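Features > Automation > Software

The Patience of Folding Cloth

6 min read
Last updated Sat 4 March

Cloth has a way of humbling people who write software for a living. A steel bracket stays the shape it was when you looked away, and a bedsheet (bless it) does nothing of the kind. So when I drove out to Skitstead to spend a day with the small team behind Nellar, a planning program for robots that handle fabric, I expected to hear a good deal of complaining, and I got some, along with excellent coffee.

Seul-gi Son wrote most of the planner. She told me that her first version tried to model every wrinkle, and that it thought for 56 seconds before each move – long enough, she said, to fold the thing yourself and put it in the closet. The present one keeps only a rough idea of the cloth: where the edges run, where the main folds lie, and how sure it is of each. It plans two moves ahead, makes one, and looks again.

The looking is the job of Hartmut Ehlers, a gentle, talkative man who came to robots from textile inspection and still rubs every jacket sleeve he meets between finger and thumb. His code works from the wrist camera, and gray fabric gives him the most trouble. A crease is a thin dark line and a shadow is a dark patch with soft borders, and a person sorts out the two without trying. Lint makes it worse, all those little specks begging to be taken for something important.

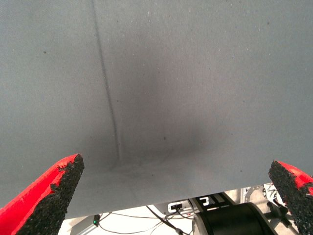 Why not just give the planner a perfect model of the cloth? The model would be out of date as soon as the gripper touched the fabric, so the team puts its effort into checking often and correcting quickly.

Those corrections pass through a layer of control code that Cường Tạ looks after, and he is fussy about it in the best way. If the camera and the planner disagree about where an edge lies, the arm slows down, and if they go on disagreeing for two seconds, it stops and waits for a fresh look. He showed me the log viewer he built for sorting out such quarrels, a plain window with a time bar along the bottom, and I believe he would gladly have shown it to me until supper.

They hope to have a new release out by November. Seul-gi would like it to cope with fitted sheets, and Hartmut, when I asked him about that, went to put on another pot of coffee.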